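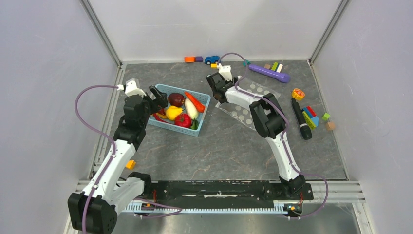 The two-armed table at the Urberg open day, toy vegetables in the basket on the left.

I went to the open day at Urberg on Tuesday mostly for the free coffee, and came home with a notebook page full of kitchen and workshop tips. They had several stations going, but I parked myself at the robot table (two arms, one basket of play food, toys all over the back) and stayed there until my feet hurt. Watching a machine deal with clutter makes you look pretty hard at your own, and by the time I drove home I had already rearranged half my pantry in my head.

Leave a clear patch

My counter at home is 8 feet long and I use maybe a cutting board's worth of it, the rest is mail and jars. On their table the blocks, the toy car and the other bits were mostly toward the back and over on the right side. So I pushed everything on my counter back against the wall and put a strip of blue painter's tape down. Nothing lives in front of the tape. It looks silly and I love it! Peel the tape and put down a fresh piece every couple of weeks or the glue gets stubborn.

One open basket for the vegetables

The basket was light blue plastic, nothing fancy, with a carrot, a radish, a tomato, a pepper and so on, all toys of course. You could see every piece without digging. I used to keep my real ones in a deep bin and find the soft ones at the bottom in March. Now I use a shallow basket and only fill it one layer deep. Tomatoes go stem side down, and keep the onions somewhere else entirely, away from the potatoes.

Give your cords some slack

Each arm had a purple cable running along it in a nice big loop. I had just yanked the plug half out of my stand mixer the week before, so that one hit home. Leave a loop big enough that you can slide the mixer to the front of the counter without the cord going tight, and hold the extra with a hook-and-loop strap. Same for the drill charger in the garage. Don't wrap a cord tight around the motor housing while it's still warm (I have ruined one that way).

Bolt it to something

Both arms were on one black rail along the front of the table. My little bench vise and my apple peeler were always wandering off, so I screwed the two of them to a single length of scrap board and now I clamp the whole board to the bench when I need either one. Two clamps, one at each end. I put a strip of rubber shelf liner underneath and it doesn't creep at all.

Odds and ends from the other tables

The people from Caka were handing out sanding sponges, and I asked which grit for a beat-up cutting board. Start at 164, I wrote down, which can't be right, so ignore my handwriting and use 150, then finish with 300 or whatever is close. Wipe with mineral oil, wait overnight, wipe again.

At the Rinorholm table I picked up a good one for sticky drawers: rub a plain white candle along the runners. Works on wooden windows too.

The Vasiliauskas booth was in room 317, up the stairs, and I never made it. If you went, write and tell me what I missed!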